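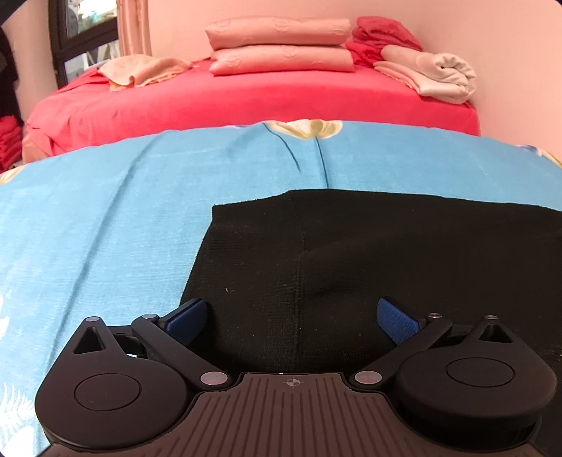 The gripper open over a piece of black ribbed knit, with the folded bedding at the back of the room.

Let the people who fold the washing teach the folding

I learned to fold a jumper from my grandmother, who never once explained it. She stood beside me at the bed, did hers, waited while I did mine, and now and then reached across to tug a sleeve straight. I must have made a hundred lumpy parcels before she stopped reaching across. I have been thinking about her a good deal this winter, having spent a large part of it at Fostdale, where we show robots how to do household jobs, and where I have come to hold some firm views about how the showing should be done.

There are two ways in common use. In the first you sit or stand at a set of controls, watch the arm through a screen or across a table, and steer it through the job. We have one of these set-ups, which everyone calls Uro, and I am fond of it in the way one is fond of a heavy old car. In the second you leave the arm at home altogether. You pick up a gripper with a camera on it, hold it as you would hold a big pair of tongs, and simply do the task with it yourself, and the recording is what the robot later learns from.

For cloth, I think the second way is better, and I would go further and say that it ought to be the ordinary way, with the remote controls kept for jobs that need them. I know this is not a settled matter. Shengli Cheng, who sits across from me and has driven Uro for far longer than I have, disagrees with nearly every word of it, and I'll try to be fair to his side further down.

My reason is mostly in the fingers. When you hold the gripper you can feel the cloth through it. Not well – it's like eating a biscuit with gloves on – but you feel the drag when the hem has caught, and you feel the moment the fabric bunches up between the pads and you've taken hold of more than you meant to. Your wrist puts it right before you've had time to think. At the controls of Uro I get none of that. I see that the sleeve has gone wrong, I stop, I back the arm off, I look, I go in again. A fold that takes me 8 seconds by hand turns into a long and rather anxious negotiation, and I can't help feeling that what the robot learns from me is chiefly how to be anxious.

Then there is the matter of where it's done. A robot arm on a bench mostly stays with its bench, and so the washing comes to it, one garment at a time, on a clean grey table under good lights. A gripper you can carry goes to the washing. It goes into bedrooms with pink walls and flowery sheets and a heap of other things by the window, where the light comes in from one side and the bed gives under your knee. I've recorded in a good many rooms now, in Fostdale's own street and over in Postthorpe, and no two of them have agreed on how high a bed should be. If we want a machine that can cope with people's homes, it seems only sensible to let it see some.

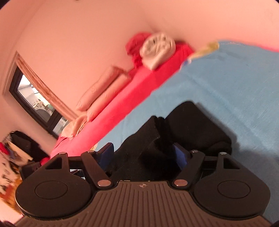
Black cloth pinched between the blue pads on a light blue sheet.

Dark cloth is my favourite argument here, and I'm afraid my colleagues have heard it often. Black knit is miserable stuff to look at on a screen. The folds swallow one another, and I have sat at the controls quite unable to say which edge was nearest to me. With the thing in my own hand I look down past the gripper, with two good eyes, tilt my head, and go for the corner. The camera may not see it any better than it did before, but at least the movement it records is one made by somebody who knew where the corner was.

Now for Shengli's side. He says, quite rightly, that a person's arm will do things no robot's arm can. I lean, I twist, I reach round the back of a pile with my elbow in the air, and some of those recordings are useless for that very reason. Out of 549 folds we made in October, 218 had to be put aside, most of them because I or somebody else had moved too fast or swung the gripper into a position the arm couldn't have reached. With Uro, he points out, anything you've recorded is by its nature something the arm can do. He also says that holding the gripper for a whole afternoon makes your thumb ache, and there I have no answer for him at all. My thumb agrees.

I still think it's a fair trade. Slowing down can be taught, and so can keeping your elbow in. It took me a week or so, and the newer people have picked it up more quickly than I did. What I don't know how to teach is the easy, unremarkable skill of someone who has folded clothes every day for forty years, and I would much sooner borrow it than try to drive an imitation of it down a cable.

And that brings me to the part I care about most, which is who we ask. At present it is mainly young people with steady hands and a liking for gadgets. They're good company, and they fold like people who own four shirts. Fabbri, the laundry we send our sheets to, has women on its folding tables whose work I could watch all day, and when I took a gripper round there and asked one of them to try it she had the hang of it in 17 minutes. She turned it over, told me the grip was made for a bigger hand than hers, and then laid down a pile of pillowcases that put my whole winter's work to shame. She ought to be on our payroll for those hours, at a proper rate, with her name kept alongside the recordings if she'd like it there. I've said so at work and I'm saying so again here.

I would also like us to stop throwing away the untidy ones. When a fold slips and the person shakes the cloth out and starts over, we tend to cut the slip and keep the tidy second go. My grandmother's reaching across was worth more to me than any of the folds she did perfectly on her own side of the bed, and I'd leave the slips in, every one that the arm could have managed, and see what comes of it. Shengli has agreed to let me try it with a batch of towels.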